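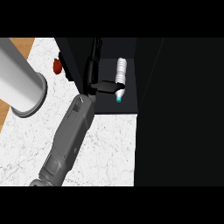 **Progress report to the Nedthorpe Growth Fund: trade marketing for small manufacturers**

Prepared by Fiorella Marras, with figures from Joni Ojala. Covers the second quarter of the grant, up to the end of June.

## Where we are

The grant pays for shared marketing support for engineering and component firms in the Nedthorpe area, most of which have never employed anyone to do it. At the end of the quarter 29 firms were signed up. The target in the grant letter was 25 by this point, so we are ahead on numbers. We are behind on the part of the work that was meant to follow sign-up, and most of this report is about that.

Of the firms signed up, 13 have a finished product catalogue online. We had planned for 20. The rest are at different stages, and a few have not sent us any material.

## Catalogues

Writing up a catalogue takes longer than we allowed for in the bid. We assumed that firms would have part numbers, dimensions and materials in one place and that our job would be to tidy the wording and load it. Most of them have this information spread over old price lists, drawings and the memory of whoever answers the phone. Faltilgate Springs sent us three price lists with different part numbers for the same items, and it took Joni and their sales office most of May to agree on one set.

We have changed the order of work as a result. Firms now fill in a spreadsheet of their 52 best-selling lines, or fewer if they have fewer, before we book any writing time. The remaining lines go in later. The first firms to work this way finished in under a month. Under the old method it was nearer two.

The number 52 came from Joni's original template, which had one row for each week's featured product. We kept it as the upper limit and firms seem comfortable with it.

## Enquiries

The measure you asked us to report is enquiries from buyers who have not dealt with the firm before. We can only report this properly for firms with a finished catalogue and a working contact form.

| Measure | First quarter | This quarter |
|---|---|---|
| Firms with a finished catalogue | 3 | 13 |
| Firms recording enquiries properly | 3 | 9 |
| New-buyer enquiries | 17 | 84 |
| Enquiries that led to a quotation | 6 | 31 |

The two columns should be compared with care, as far more firms were counted in the second. We do not yet have figures for orders. Several firms have said they would sooner not give order values to us, and we would like to talk to you about whether a simple count of orders would meet the terms of the grant.

Four firms with a catalogue are missing from the enquiry figures. In two cases the form was sending messages to an address that had been closed. This was our mistake. Joni now sends a test message through every form on the first working day of the month and logs the reply.

## Email newsletter

The shared newsletter went out three times in the quarter. The list stands at 1,140 addresses after we removed those that had bounced or had never given clear consent. It was over 1,600 before the clear-out, so the figure in our last report should be read as replaced.

The issue on lead times had the most replies of the three. It was a plain list of what each firm could deliver and how soon. The issue built around company histories had the fewest, although the firms liked it. We will do another lead times issue in the autumn and drop the histories.

## Training sessions

We ran two of the three half-day sessions planned, both in the upstairs room at Fornlow Business Centre. Fabrice Vidal led the first, on writing product pages, and it was full. Arturo Bortolotti led the second, on following up enquiries after a trade show. Eleven people had booked and six came. The date fell in the same week as a large supplier audit that affected several of the firms, and we should have checked.

The third session, on search advertising, has been moved to next quarter. Fabrice felt there was little use in teaching firms to pay for visitors before their catalogues were ready to receive them, and we agreed.

Feedback forms asked for more time on pricing pages and less on social media. Two people asked for the start to be moved from 9.30 to 8.00 so that they could be back on site by late morning. We will try this once.

## Website supplier

The catalogue pages run on a system supplied by Nambiar. Fergal Cronin manages that contract for us. Page speed was poor in April and for part of May, mainly on product pages with large drawings attached. Nambiar moved the drawings to separate storage and the problem has not come back. We were given a credit of one month's hosting, and this is shown in the accounts.

The search box still does not cope with part numbers that contain a slash or a full stop. Fergal has had a repair date moved twice. If it is not done by the end of next quarter we will ask for your agreement to get a price elsewhere.

## Money

Spending to the end of the quarter is slightly under budget. The underspend is almost all on paid advertising, which was held back for the reason given under training. Staff time is over budget because of the extra hours on catalogues.

We would like to move £3,800 from the advertising line to staff time. This would pay for Joni to work an extra day a week until the end of the grant year. The total would not change. A revised budget sheet is attached, and we would need your answer before we can confirm the hours.

## Risks

- Some firms may not send their product information at all. We have written to the five that have been silent longest and will offer their places to firms on the waiting list if we hear nothing.
- Joni is the only person who knows how the enquiry log is put together. Fergal is learning it and will produce the next set of figures with Joni checking.
- The contract with Nambiar comes up for renewal in the fourth quarter, at a price we have not yet been given.

## Next quarter

1. Bring the number of finished catalogues to 22.
2. Have every firm with a catalogue recording enquiries.
3. Run the search advertising session, with the earlier start.
4. Send three newsletters, one of them on lead times.
5. Agree with you how orders will be counted.

Fiorella is the contact for questions on any of this, and Joni for the table.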